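A small series finds its second home

When the drama "Joluven" lost its evening place in October, most viewers expected that it was finished. The producers at Kundis thought the same. They had already sent 17 actors home.

Then the streaming service Gilier asked for the old episodes, and after that for new ones. More than 2,000 fans had signed a letter, but the company says that the viewing figures decided the matter.

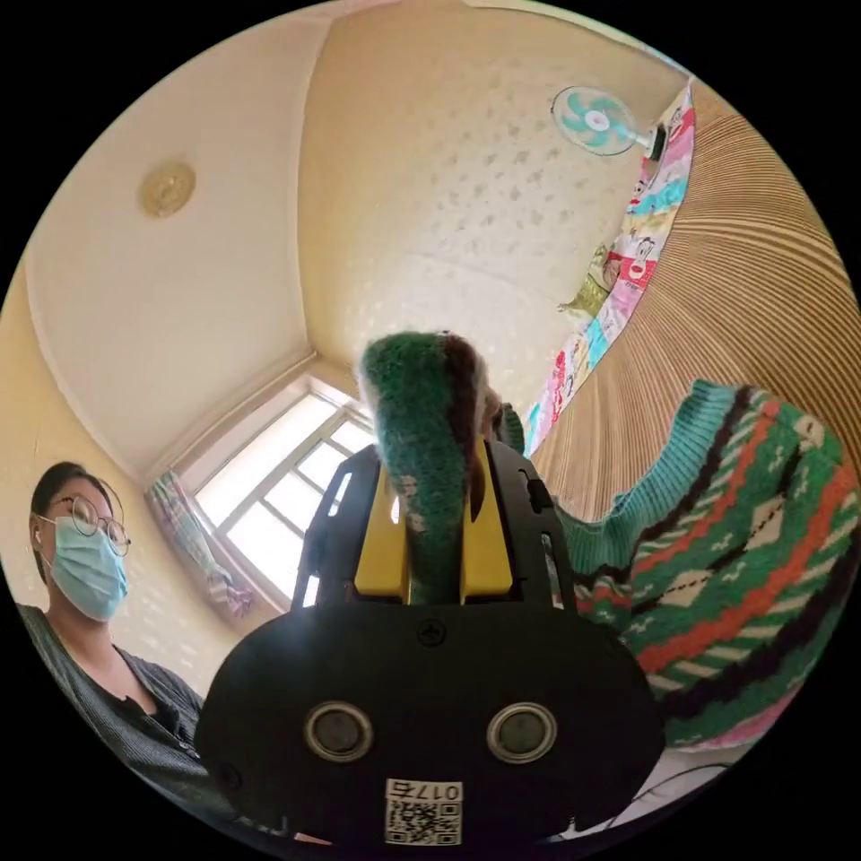 What comes next

The new season has eight episodes, and filming begins in February 2019. The hotel Bachmann, where half of the story plays, is again the main location – the owners gave up to 70 rooms for the crew.

The old cast returns almost complete. Only the role of the night porter is still open, and the first script is being written again for this reason.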